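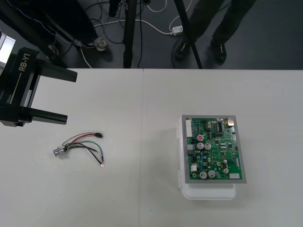

Rothe harness set — data card
Student robotics club, Ovik. Last edited April 6, 2023.

Recordings of two-arm work on one small job: pick up a wiring harness from the table and bring its plug to the header on a green circuit board. The board lies on a grey tray and is not clamped.

Contents
200 episodes, of which 80 have been labelled by hand. Labels are in labels.csv, one row per episode. Episode 1672 keeps its old number from the Prerusska trial; please don't rename it. 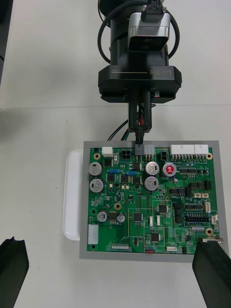
Photo: Mutua Magesa / Ovik robotics club

The plug has red, black and green wires and goes to the white multi-pin header near the top edge of the board. Label "seated" only if the last second of video shows it — otherwise use "unclear".

Views
Fixed table view and gripper views. They are not synchronised in hardware. Run align.py before training.

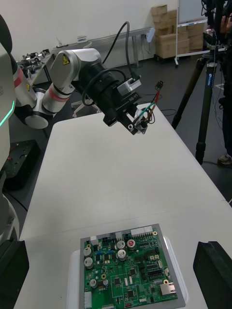 Harness held over the table, board on its tray.

Known problems
The wires hide the header in many gripper views. People walk through the background. Lighting was not controlled.

To do
Second labeller for the Plotine split, due in September.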